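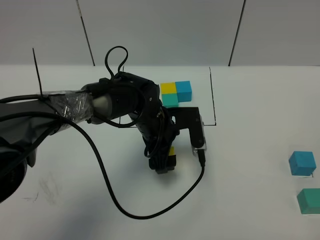 Vollport Duty Bag 2 by Hubmann

I carried the first Vollport for years on night patrol in Jullstead, so I was pretty picky when Hubmann changed it (they moved my radio pocket!). Well, I've come around. The new one opens flat on the passenger seat, and I can find my gloves, tourniquet and report pad in the dark without digging.

You get 14 pockets, two of them lockable, plus a shoulder strap that finally stays put when you jog.

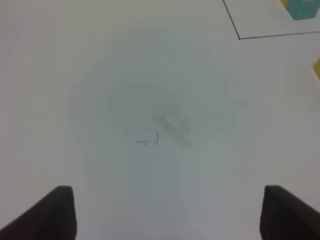
White tabletop, seen from above.

I keep evidence bags in the front sleeve and my spare flashlight on the side loop – the big Saltia one fits, just barely. The zippers are chunky enough to work with cold fingers, and the reflective strip comes off if you need to stay out of sight. It takes around 3 shifts before the lid stops feeling stiff. Black or navy, and we ship to departments on a purchase order.
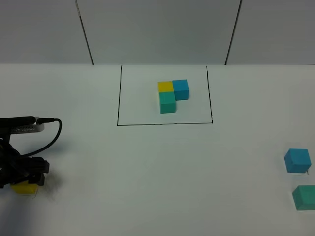
Konrad Lanz wrote in to say the divider is too tall for his ticket book, and he ended up folding it down and leaving it that way. Fair enough, mine is folded too!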